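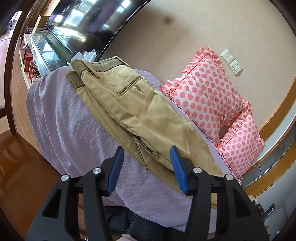
Household Handling Examples — Progress Report to Pollau, Second Period

Prepared by the collection lead, Kuipers
Reporting period ending December

Print this page | E-mail this page

1. Purpose of this report

This report covers the second period of the household handling work funded by Pollau. The work gathers examples of people doing ordinary chores with hand-held grippers. Each example is a recording from a camera fixed to the gripper, together with the opening of the fingers and the path of the tool. Fosico uses the examples to train its folding and tidying model. Kuipers is responsible for collection, checking and delivery. Training results are reported separately by Fosico and are not repeated here.

2. Position against the plan

The plan for the period called for 200 accepted examples of clothing and bedding tasks. We delivered 157. The shortfall has two causes, and both were raised in the mid-period note.

The first is that we lost time at the start to calibration. The travel of the fingers was being logged with an offset on one pair of grippers, so a closed grip was recorded as slightly open. We stopped using that pair until the offset was corrected and checked. The recordings made before the fault was found are not counted in the 157.

The second is that we tightened the acceptance rules partway through, at Fosico's request. An example is now rejected if the working area leaves the camera's view during a grasp, even if the garment is handled properly. Under the old rules the total would have been higher, but the extra recordings would have been of little use to the model.

We expect to make up the difference next period. No extra money is requested for this.

3. Collection in homes

The first period was done almost entirely on benches at our Idosstead workshop. Fosico found that a model trained on those recordings did poorly away from a bare bench. For this period we moved clothing work into furnished rooms, with garments laid on beds and the household's own things left where they were. 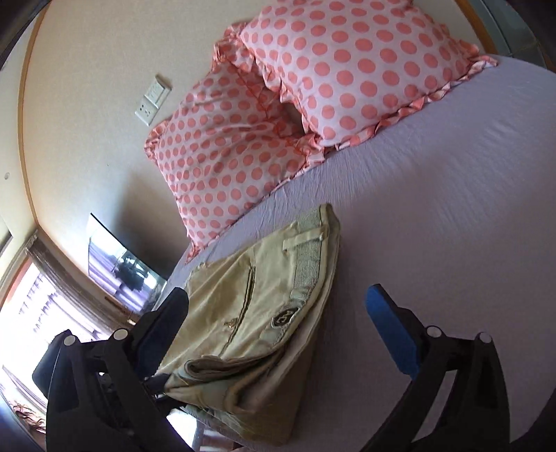 Trousers have been slower than any other garment. The operator has to choose a place to grip, and the waistband, the pocket edges and the hem all behave differently once lifted. New operators tend to take hold of the top layer only, and the lower layer stays behind on the bed. We now ask for the waist to be taken first and for both layers to be held before the fold is started. If the layers separate, the operator lays the garment flat and begins again, and the recording is kept as a separate recovery example. Fosico has asked for more of these.

Beds bring their own difficulty. The surface gives when the fingertips press into it, and the sheet is easily picked up along with the garment. Operators were told to come in at a low angle and to stop if the sheet lifts. That instruction was added to the guide and has reduced the number of rejected grasps, though we have not yet measured by how much.

Daylight also matters. In rooms with a large window the exposure can shift as the tool turns toward the glass, and the first moments after the turn may be too dark to label. We have left curtains and screens as they are in the rooms, as Fosico wants this variation in the set. Labellers mark the affected stretch and the rest of the example is used.

4. Operators and training

Five operators worked in the period, 2 of them new. Training now takes one afternoon. It starts with towels and pillowcases on the bench and moves to shirts and trousers once the operator can complete a fold without regripping more than once. The new operators were slower at first but their acceptance rate by the end of the period was close to that of the others.

Hand fatigue was reported by three operators. The grip spring is stiffer than it needs to be for cloth. We have shortened sessions and added a break in the middle. A lighter spring is being tried on one tool, and if it holds its calibration we will fit it to the others.
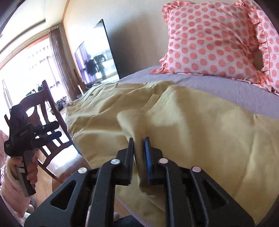 Loose cloth has gone better than trousers. A single piece can be spread, gathered, pinched into a ridge and pulled flat many times in one visit, and each pass starts from a different arrangement. The weak point is labelling. With a garment, the labeller can name the part being held. With a plain cloth there is often no corner or seam in view, and two labellers may describe the same grasp differently. We have agreed on a shorter list of terms with Fosico — corner, edge, ridge and middle — and relabelled the earlier cloth examples to match.

5. Checking and consent

Every recording is watched in full before delivery. The checker confirms that the task is complete, that the finger data lines up with the video and that no personal papers or faces can be made out. Reflections in glass and in television screens are included in this check. Where a person can be recognized, the recording is blurred or withheld. Each household signs the consent form before collection starts and can ask for its recordings to be removed. One household asked for a change of dates and none has withdrawn.

6. Spending

Spending is within the approved budget. Travel was higher than planned because of the move into homes, and bench hire was lower. The spare fingertip pads were bought from the equipment line. We ask Pollau to approve the transfer of the unused bench money to travel for the next period.

7. Next period

— Make up the shortfall in clothing and bedding examples.
— Collect more recovery examples, starting with trousers.
— Begin two-tool folding as a separate task, with its own guide.
— Finish the trial of the lighter spring and report the result.
— Deliver the relabelled cloth set to Fosico in one batch.

The two-tool work depends on the clocks of both tools being matched closely enough for Fosico's purposes. A test set has been sent and we are waiting for a reply. If the match is not good enough, collection will stay with single-tool tasks until it is fixed.

Print this page | E-mail this page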